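Sunday, the gate again

Slept late, had rolls and coffee, then went out to face the driveway gate.

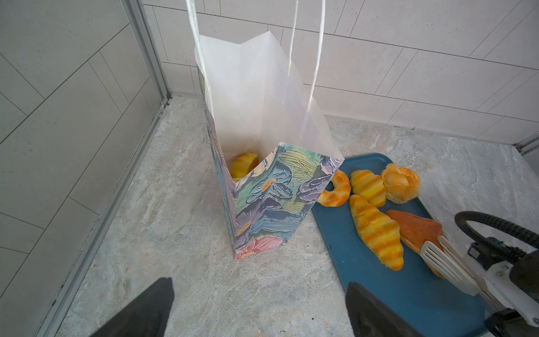 One roll in the bag, more on the blue tray

The Clomis opener has been groaning all October and today it stopped halfway, poor old thing. I called the repair people over in Brarnthorpe and a very kind lady said they could come at 4:00 - bless her! The hinge pins are worn right through after 16 years, so new ones are coming from Istport. Until then I'm pushing it open by hand, which my back has opinions about.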